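Usow two-handed gripper kit: worth buying for bedding and laundry work, or should I hire?

Home Automation Help > Kits and Add-ons > Recording and Teaching
Posted June 21, 2024

damp_flannel

I am trying to teach a robot to make a bed. I don't own the robot yet. This seems to be the normal order of events now: you buy a pair of hand-held grippers, walk round the house doing chores with them like a very cautious crab, and send the recordings off to be turned into something an arm can follow.

The pair I have my eye on is the Usow two-handed kit, which Wukton sells at 229 pounds with the Lui recording software thrown in for the first year. Wukton will also hire you the same pair by the month. The hire page has been written by someone who gets paid every time a reader gives up, so I can't tell you what it costs once you've added the deposit, the "care plan" and the return box.

What I want to know, from people who have used it on cloth:

Does it hold fabric? All the clips on the Wukton site show it picking up mugs and a lemon. I have no ambitions in the lemon line.

Is it bearable with two hands? I have one dodgy wrist and one that is merely sulking.

How many recordings do I need before it's any use? The leaflet says "a modest number of natural demonstrations", and I have met modest people who would disagree with each other about that.

Are the Proltex soft pads worth having, or are they the extended warranty of the gripper world?

I've searched the forum. The last thread on this was from September and ended in an argument about duvet buttons.

Thanks in advance. I will read everything, including the sarcastic ones.

grumbling_boiler
Marked as most helpful by the poster

I bought the kit outright and have done bedding with it nearly every day for longer than I'd planned. Lui tells me I have 3,263 recordings in my account. It tells me this in a cheerful green box each time I log in, as though I'd asked.

Short version: buy it if you'll use it for more than a couple of months, hire it if you suspect you're the sort of person who owns a bread machine. Long version follows, in the order I learned it.

Grip on fabric

It holds fabric well once you have it. Getting hold of it is the job. A mug has the decency to be a shape. A quilt lying flat has nothing for two fingers to close on, and if you come straight down at it the tips just press a dent into the bed and close on air.

Go in low and shallow, fingers open, and push a little so the cloth rucks up between them. Then close slowly. The trigger will let you snap them shut, and for the first week you will, and every one of those recordings teaches the robot to peck.

Edges and folds are much easier than flat cloth. If there's a rolled or doubled bit, start there. I now leave a fold in on purpose for half my runs and flatten everything for the other half, so that whatever learns from me doesn't expect the world to arrive pre-rucked.

Thick quilting is harder than a thin blanket. The stitching lines help slightly, as they give the pads a ridge to catch on. Fleece is a pleasure. Satin is a personal attack.

Using both hands

You do want the pair. I tried single-handed to spare my elbow, and what I produced was several dozen films of a blanket going round in a circle.

With two, one gripper pins and the other pulls, and you swap. A blanket lying at an angle is the best practice you can get: bunched up near the pillow end, spread out lower down, a corner trailing over the side of the bed. Take the bunched part with one gripper, hold the quilt still with the other, and walk the fold up the bed in small bites. Then do the trailing corner last. If you do it first it slides off again while you're busy, and you'll say something that Lui will record in stereo.

As for the wrist: the weight isn't the trouble, the angle is. The handle wants your hand upright and a bed wants it tipped over. Kneeling helps. So does working from the long side and leaving the far edge to be done from the far side, which sounds obvious, and yet I spent a fortnight stretched across a mattress like a man trying to get a ball off a roof.

Keep the second gripper in view of the first one's camera when you can. The lens is wide and bendy at the edges, so this is easier than it sounds. You don't have to stare at it. Just don't let it wander off behind your back.
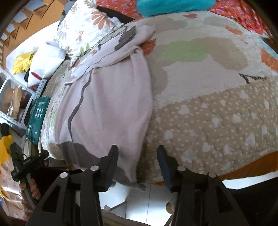 What to tidy and what to leave

Leave more than you'd think. I began by clearing the bedroom until it looked like a hotel that had gone under. The recordings were lovely and the results were useless anywhere that a person lived.

Shelving beside the bed, packaging on the side, a bundle up by the pillow: all fine, and better left where they are. Vary the bedding too. Loud patterns are worth having. A quilt covered in big blotches gives the software a proper problem, as a printed patch and a real fold can look alike from above, and you'd like it to sort that out in training and not on your aunt's eiderdown.

Things I do move: anything that would break, anything with my address on it, and whatever is on the floor exactly where I'm about to kneel.

How many recordings

For one bed, one blanket and one sort of mess, I had something passable at 200. By passable I mean the blanket ended up on the bed and broadly the right way up. For corners, pillows and a choice of blankets you'll want a lot more, and you'll want them varied. Doing the same pull fifty times in a row is a way of getting very good figures and a stupid robot.

Throw out the bad ones the same day. Lui has a bin button. It then asks if you're sure, then asks why, then offers you a list of reasons in which "I was rubbish" doesn't appear. Choose "operator interruption".

Failed grabs that you recover from are worth keeping. Failed grabs where you put the gripper down and used your hand are not.

Battery and other small print

Wukton says 135 minutes on a charge. I've had that from it in a warm room with the upload switched off. With the upload on you'll get less, and the two grippers never run down together, so one of them will be flat while the other is raring to go. Charge them between beds.

The pivots loosen. There's a tiny key in the box for this, and it will be in the box until the day you need it. Tape it inside the lid. If the fingers start meeting off-centre, tighten before you recalibrate, otherwise you'll calibrate the wobble in and spend an evening wondering why everything leans left.

The Lui licence renews itself. The reminder comes by email, and mine came the day after.

Proltex pads

Mixed. They grip smooth cotton better than the ones supplied and they're kinder to anything with a loose weave. They also collect fluff with real dedication. Wipe them with a barely damp cloth and let them dry before you carry on. If your bedding is mostly blankets and quilts I'd stay with the standard pads and see how you go. For sheets, get one set. Don't get the three-pack; the other two of mine are still in the drawer looking at me.

One warning: don't swap pads in the middle of a batch. Do all of one job on one type and label it. I mixed them early on and had to sort the lot by eye.

ask_the_airing_cupboard

Hired it. Two months. The monthly price is fair enough and the deposit did come back, though it went on a bit of a gap year first. The care plan is ticked already when you get to the basket, so untick it unless you're planning to drop one down the stairs.

The return box has to be THEIR return box. Keep it somewhere dry and don't let a cat have it.

Agree with the above about kneeling. I'd add knee pads, the gardening kind. I'd disagree about satin, I had no bother with it, but I was doing cushion covers, and they're small and can't get away from you.

I didn't get far enough to say if the bed-making ever worked. I did make a great many beds, I will say that.

two_left_socks

Following this as I've got the same question but for towels.

Is there a left-handed trigger? Mine came with two right ones, or else I have put one on upside down.

grumbling_boiler

There isn't one, they're the same part both sides. Upside down is my bet. The arrow goes towards the fingers. It's moulded in black on black, so use a torch.

damp_flannel

Very helpful, thank you all. I'm going to hire for one month and then buy if the wrists are still speaking to me. Standard pads, knee pads, key taped in the lid. Care plan unticked.

I have also looked up the September thread again and the duvet button people are still at it.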